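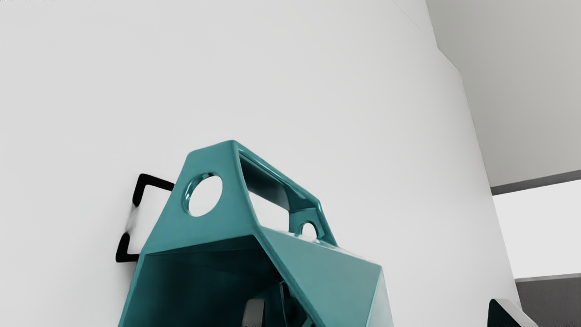 Incident de préhension sur la cellule simulée : questions fréquentes
Page mise à jour le 18 septembre 2023 par Saskia Merrick, équipe simulation, Mitix

Quel est le problème exactement ?
Depuis la version 8 du contrôleur Ekisora, la commande de fermeture de la pince peut être validée avant que les deux doigts aient atteint leur consigne. Le bras passe alors au mouvement suivant avec une prise incomplète. L'objet glisse, pivote ou retombe, et la tâche est quand même enregistrée comme réussie.

Qui est concerné ?
Toutes les équipes qui lancent des essais de saisie dans Culisora avec la pince parallèle. Les essais de déplacement à vide ne sont pas touchés.

Combien d'essais ont été mal classés ?
Sur la série de contrôle de 200 essais, 16 portaient la mention « réussi » alors que l'objet n'était plus tenu en fin de trajectoire. Les séries plus anciennes sont en cours de relecture.

Pourquoi la tasse pose-t-elle plus de difficultés que les autres objets ?
Son corps est à facettes. Quand elle est couchée, les doigts peuvent toucher une arête avant une surface plane, et le moteur physique calcule un contact très étroit. Un écart de quelques millisecondes à la fermeture suffit à la faire tourner. Avec un cube, la même erreur passe souvent inaperçue.

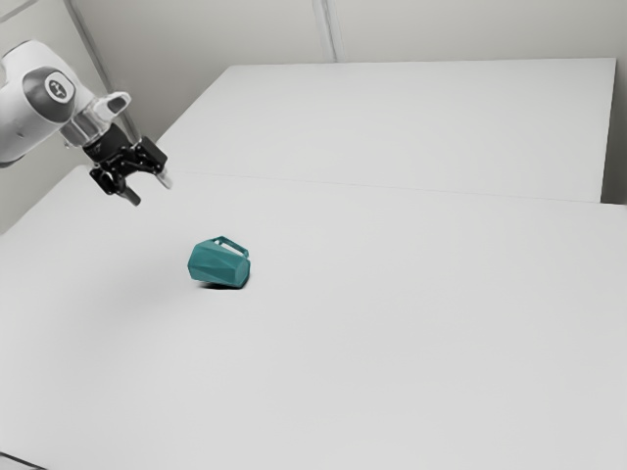

Pour reproduire le défaut, partez d'une tasse couchée sur le flanc, seule sur la table, pince ouverte au-dessus du plateau. Lancez la séquence d'approche standard à vitesse nominale, puis consultez le journal des doigts et non le statut de la tâche. Le signal « fermé » y apparaît avant la fin de la course lorsque le défaut se produit. Il n'est pas systématique : prévoyez une série de 100 répétitions avant de conclure.

Le défaut existe-t-il aussi sur le bras réel ?
Nous ne l'avons pas constaté, mais le pilote partage une partie du code avec la simulation. Jusqu'à nouvel ordre, aucune trajectoire validée uniquement dans Culisora ne doit être transférée sur une cellule physique. Cette consigne vaut aussi pour les démonstrations.

Que faire si un essai réel est déjà programmé ?
Le reporter, ou le refaire en vitesse réduite avec une personne à l'arrêt d'urgence et l'enceinte fermée. Prévenez Jeptoo Simiyu, qui tient la liste des cellules autorisées.

Augmenter la force de serrage règle-t-il le problème ?
Non. La force n'intervient qu'une fois le contact établi, et le défaut se situe avant. Deux équipes ont essayé : la tasse était parfois éjectée plus loin – et l'essai restait compté comme réussi.
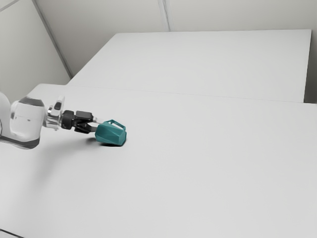 Quel contournement appliquer en attendant le correctif ?
Ajoutez une pause après la fermeture, puis une lecture de la position des deux doigts avant d'autoriser la levée. Si l'écart entre les deux lectures dépasse la tolérance du profil, la séquence doit s'arrêter et la pince rester en place. Le script modifié se trouve dans le dossier partagé de l'équipe simulation.

Faut-il supprimer les anciens résultats ?
Non, conservez-les avec leurs journaux. Marquez-les « à vérifier » et ne les utilisez ni pour l'entraînement ni pour un rapport client.

Quand le correctif sera-t-il disponible ?
Une version d'essai est entre les mains de deux équipes. La diffusion générale est prévue en décembre, sous réserve que la série de contrôle passe sans faux positif.

Comment signaler un nouveau cas ?
Ouvrez un ticket dans la file « Préhension » et joignez le journal des doigts, le fichier de scène et le numéro de version du contrôleur. Une capture seule ne permet pas de rattacher le cas au défaut – les tickets sans journal sont renvoyés à leur auteur.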